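Hello again from Marnside. Henrique Prata here, with my March update on the backup and recovery work you've been kind enough to pay for.

The big job since I last wrote was getting the old file server emptied. We had 627 shared folders on it, and I'd guess half hadn't been opened in years (one was called "new new final", and it was full of scanned parking permits!). All of them have now been copied to the Kavov store, checked against the originals and switched to read-only at the Marwood end. I'm keeping the old box plugged in until summer, just in case somebody shouts.

Then there was the test restore, which I'd been dreading a bit. I picked 4,000 files from the accounts share and pulled them back over the ordinary office line, starting at six in the morning before people logged on. They were all back by lunch. The permissions came across wrong on 3 of the folders, so I've raised that with Wanyama, who look after the software for us, and they've sent a patch that I'll try next month.

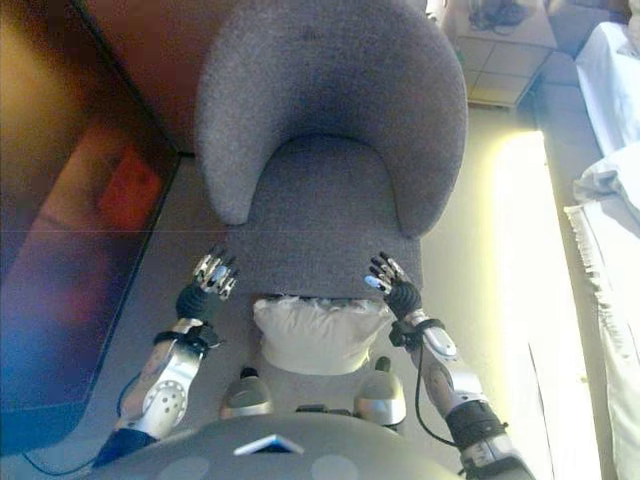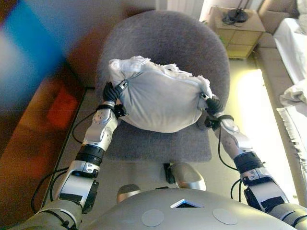 Grey armchair, seen from above in both photos.

Money next. We've spent £867 of the equipment budget, nearly all of it on spare disks and a decent battery unit for the comms cupboard. The old battery lasted long enough to beep at me and that was it. I haven't touched the training money yet, and I'd like to carry it over if you're happy with that.

Still to do: the laptops. Most people save things to the desktop whatever I tell them, so I want the nightly job to pick that up too, and it'll need a bit more storage than we first agreed. I'll send the costs separately once Wanyama have come back to me with a price. Any questions before then, just give me a ring, I'm usually at my desk by half eight.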